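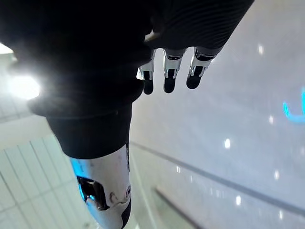

Awuor Biwott wrote in after the last floor page to say that she vacuums twice a week, owns three kinds of carpet powder, and still has a gray path running from the hall to the couch like a deer trail. She would like to know what she is doing wrong. She would also like me to stop recommending baking soda.

Fine. No baking soda. Let's talk about gray carpet, the color people pick so the dirt won't show, and which then shows all of it.

Go slower

Most of us vacuum as if something is chasing us. The grit that dulls a traffic path sits down at the base of the pile, and one brisk pass takes the fluff off the top and leaves the grit to be ground in by the next pair of shoes. Do the path in slow strips, each one overlapping the last by half. Then do it again crosswise. My hallway takes 8 minutes this way. It used to take two, and looked it.

Check the brush roll while you're at it. Mine had so much hair wound around it last June that it could have been entered in a pet show. Unplug the machine, run a seam ripper along the groove, and pull the stuff off in clumps.

Powder

Awuor's three powders are probably part of the trail. Fine powder works its way down, the vacuum gets most of it, and what stays behind holds on to whatever walks past. Give it up for a month. If the room smells, open a window.

Spots

Blot with a white cloth. A colored one may leave you with a second spot, in a more festive shade. Work from the outside in. Plain cool water first, and wait before you decide it failed. If you need soap, a few drops of clear dish soap in two cups of water is plenty, and then you have to rinse, which everyone skips. Soap left in the pile stays tacky and collects dirt, so the clean spot is a dark spot by the end of the month and you blame the dog.

After rinsing, lay a folded towel over it, put something heavy on top, and leave it overnight. I use a Dutch oven. My husband uses the dictionary, and we now have a wavy dictionary.

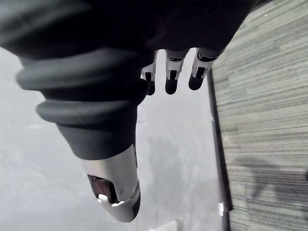
Photo: Gorach

Dents from furniture

Put an ice cube in each dent, let it melt, blot, and lift the fibers with the edge of a spoon. This works well on wool and so-so on everything else. Big dents want a second round the next day. If the couch has been in the same spot through two presidents, you may just have to put the couch back.

Renting a machine

The Keogh hardware store near me rents a carpet machine for 25 dollars a day, and it's worth it once a year if you can resist filling the tank with foam. Use half the cleaner you think you need. Make your second pass with plain water, then a third with no water at all, only suction. Run a fan. Stay off it in socks — wet socks are how I learned this.

For what it's worth, I priced a new hall and living room carpet before I got serious about the vacuum. The quote was 564 dollars before padding, and the man kept calling the color "Driftwood Whisper." It was gray.

Mats

One outside the door, one inside, both long enough that you take a full step on each. Shake the outside one far from the door and not, as I did for years, directly upwind of it. Wash the inside one when it stops looking like its own color.

Awuor, start with the mats and the slow vacuuming and write back in a month. The powder can go to your sister.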